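Closville need a striker, and a new badge won't score

05/02/2022

By Wenche Haugland

Closville have now gone 560 minutes without a goal from open play, and the club's answer, announced on a wet afternoon with great ceremony, is a new badge. The old one had a heron on it. The new one has the idea of a heron.

I have nothing against badges. I do have something against losing 3–0 at Wurgate with Løken, a left-back by trade and by temperament, playing up front on his own. He ran about a lot. He won one header, in our own box. The 155 of us in the away end sang his name anyway, partly out of affection and partly to keep our jaws moving.

The manager says the goals will come. He said it in the autumn too, when Bresano was still here and occasionally falling over in useful places. Then Bresano was sold, the money went somewhere described as "the wider project", and we were told the squad had depth. So does a pond.

What bothers me is how long we'll put up with it. A season ticket holder will forgive nearly anything if the team has a shot before the pies run out. Against Wurgate ours came after 57 minutes and went for a throw-in – I have seen worse, but I was at a school sports day.

The loan window is open until March. Ring someone. Ring anyone with two working knees and a grudge against goalkeepers. The heron can wait.

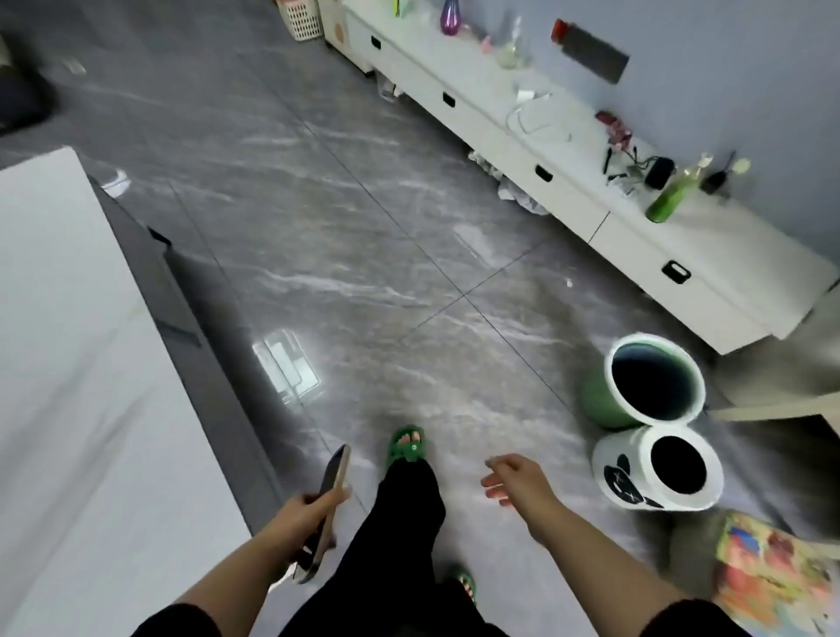
Phone in hand, slippers on.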